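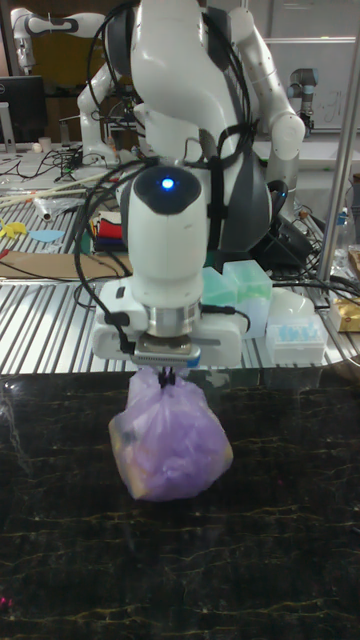 Bay 3, purple bag held by the neck, clear of the black marble-look top.

Brerkstead Robot Learning Lab
Pre-session safety checklist, arm bay 3 — bagged item pick and place
Completed by: Wendy Birkett
Second check: Umesh Dixit
Date: 2026-10-10
Task set: Trelludo, soft packaging
Demonstrations planned: 105

Thanks to everyone who sent notes on the February version of this form. I've left more room for comments this time, and as you'll see I have made use of it.

1. Emergency stop within reach of the operator's chair
OK. Pressed and reset twice, once by me and once by Umesh, who has longer arms than I do, so I was the one who sat in the chair for the reach test.

2. Cables along the arm strapped, with slack at each joint
OK. We ran the wrist through its full turn at slow speed and nothing pulled tight. Please keep an eye on the loop down the side all the same, as it does like to swing when the arm comes back to home in a hurry.

3. Gripper cable seated at the housing
OK. Gentle tug only, please!

4. Gripper fingers clean and closing evenly
OK, with a comment. There was a bit of sticky residue on one fingertip, which I wiped off before we began. Plastic bags will cling to the slightest tackiness, and then the release looks odd in the recording and the model learns from something we never meant to teach it.

5. Grip force set for soft items
OK. Set to 24 on the controller scale. Chang-ho had it at 53 for the rigid boxes, and that's too much for a thin bag, so do check the number whenever you take over from another task.

6. Work surface secure and wiped down
OK. The glossy top throws back a fair bit of light near its upper edge. It isn't a hazard, but Manju Thakur would like the lamps left exactly where they are until the set is finished, so that the colour stays the same from one demonstration to the next.

7. Items outside the task kept out of the arm's path
Needs attention. The green box and the pipette tips on the metal table are close enough to the gripper that I'd be happier with them on a shelf. Same goes for the cardboard sheet on the left. Chinyere Ojo has offered to find them a home this afternoon.

8. Workbench behind the arms tidy
Needs attention. The black cables are in a proper tangle, and there are two long sticks lying across the bench that could roll. I know we are all busy, and I'm as guilty as anyone, but a half-hour with some ties would do wonders.

9. Neighbouring arms parked and locked out
OK. Tags on, keys with Umesh.

10. Recording check
OK. Test episode 603 saved and played back in Shakya with the joint data lined up. Failed grasps are to be kept and labelled as failures — please don't delete them, even the embarrassing ones.

Result: cleared to start at reduced speed. Full speed once items 7 and 8 are signed off by Chinyere or me.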